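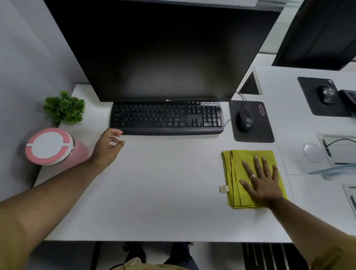
Projekte > Studierendenprojekte > Robotik > Beschaffung und Budget

Projektbericht: Was kostet eigentlich ein Roboter, der den Schreibtisch abwischt?

Als wir uns im August in die Liste für das Praxisprojekt eingetragen haben, dachte ich ja, wir würden spätestens in der zweiten Woche irgendwas zum Fahren oder Greifen bringen. Stattdessen habe ich Angebote verglichen. Sehr viele Angebote! Unser Thema war die Geräteplanung für »Flumwood«, also für den Versuchsaufbau, an dem die Gruppe nach uns einem Arm beibringen soll, Büroarbeitsplätze aufzuräumen und abzuwischen. Wir waren zu viert: Selorm Quaye, Zubaida Khokhar, Hammad Soomro und ich. Betreut hat uns Zeeshan Rizvi.

Vorgegeben waren 1.000 Euro für alles außer dem Arm selbst (den leiht uns die Firma Strazds für zwei Semester). Klingt viel, ist aber schnell weg.

Angefangen haben wir mit der Frage, was so ein Arm an einem normalen Arbeitsplatz überhaupt können muss. Monitor, Tastatur, Maus mit Kabel, eine Pflanze, irgendeine Dose, und dazwischen soll gewischt werden. Mit der Hand macht man das nebenbei: Tuch flach unter die Handfläche, mit der anderen Hand die Sachen zur Seite schieben, fertig. Ein einzelner Greifer kann immer nur eins von beidem. Daran hing bei uns dann die halbe Planung, denn ein zweiter Arm war nicht drin. Wir haben uns für einen Wechselaufsatz entschieden, einmal Zange, einmal eine flache Platte, in die man ein gefaltetes Tuch einspannt. Der Aufsatz kommt von Zastness und kostet 115 Euro pro Stück. Wir brauchen zwei.

Das Mauskabel hat uns übrigens länger beschäftigt als der ganze Rest. Hammad wollte einfach eine Funkmaus kaufen und gut. Zubaida fand das geschummelt, weil an den echten Plätzen eben Kabelmäuse liegen. Sie hat sich durchgesetzt, und ich glaube inzwischen, zu Recht. Die gesparten 20 Euro sind in Kabelklemmen und Ersatztücher gegangen.

Bei den Kameras haben wir uns richtig vertan. In der ersten Kalkulation stand eine Tiefenkamera, die schon allein fast das ganze Budget gefressen hätte. Zeeshan hat nur die Augenbrauen hochgezogen. Jetzt nehmen wir zwei einfache von Jekdale, eine über dem Tisch und eine am Handgelenk des Arms, plus Halterung und Netzteil. Dunkle Bildschirme spiegeln leider ziemlich, deshalb steht in der Liste auch noch eine matte Lampe, die ich am Anfang komplett vergessen hatte.

Was ich beim nächsten Mal anders machen würde: die Versandkosten gleich mit eintragen! Die lagen am Ende bei roughly-geschätzten-Werten, die keiner ernst genommen hat, und kamen dann mit ungefähr 40 Euro doch noch obendrauf. Und die Lieferzeiten würde ich telefonisch abfragen, auf den Webseiten steht meistens nur »in Kürze«.

Die Bestellung geht am Montag raus. Offen ist noch, wer den Aufbau abnimmt, und ob wir die Tischplatte festschrauben dürfen. Selorm klärt das mit der Werkstatt.

Shahzad Awan

Weitere Projektberichte
Greifer aus dem 3D-Drucker: ein Zwischenstand
Kabel verlegen im Laborraum
Leihgeräte beantragen, Schritt für Schritt
Sortieranlage für Kleinteile, Abschlussbericht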